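Re: Travel notes for the Mulow monastery visit
Monday, December 5, 2022

> Has anyone been to the monastery at Mulow since the scaffolding came down? I am putting together a visit for our parish group and the diocesan page still says the main church is closed. I would also like to know if the guesthouse takes groups in winter, and whether the road from Prernby is any good for a bus. We would be 14 people, most of them retired.

I was there for four nights in September, so I can answer most of this.

The main church is open again. The scaffolding is gone from the north side and the bell tower. Inside, the lower part of the west wall is still behind boards, and the side chapel on the left was locked the whole time I was there. The sister at the candle desk told me they are waiting on a plasterer from Wysocka. Services are held in the main church on Saturday evening and Sunday morning. On weekdays they use the small winter church next to the refectory, which holds 70 people standing and has benches only along the back wall. If some of your group can't stand for long, get there early.

The founding date on the diocesan page is for the winter church only. The large one was built later, after a fire took the wooden church that stood on the hill. You can still see the outline of the old foundation in the grass behind the cemetery. The icon screen came from a closed parish in Pultlow and had to be made narrower to fit, and the two end panels now hang in the entrance.

The guesthouse does take groups, but in winter only the ground floor is heated. That gives you six rooms, two or three beds in each. You need to call. They don't answer email, or at least they never answered mine. Supper is at six and the gate is locked at nine. Women are asked to cover their heads in church, and there is a basket of scarves by the door.

The road from Prernby is paved all the way now. The last part is steep, and a full-size bus can't make the turn at the mill. Our driver parked in the lower lot and we walked up, 300 meters on a gravel path with a handrail on one side. A van can go right to the gate. For a group your size I would hire a van.

The museum room above the gate is worth half an hour. It has the building plans, some vestments, and a list of everyone who gave money for the bells. It was closed on the Monday I left. I paid 80 for the ticket and the booklet together, cash only, and the booklet has a good floor plan of both churches.

I can scan the floor plan if people want it — just write to me off the list.

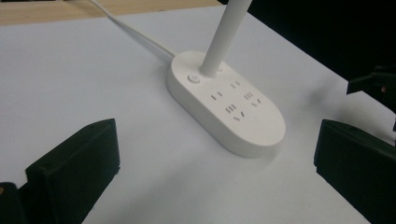 Wysocka parish office: The side chapel has been open since the middle of last month, and the boards are down from the west wall except for one section by the stairs. The plaster there is still being left alone until spring. Groups who want to see the chapel should ask at the candle desk for the key. Please also note that the weekday service has moved to 7:30 in the morning for the winter.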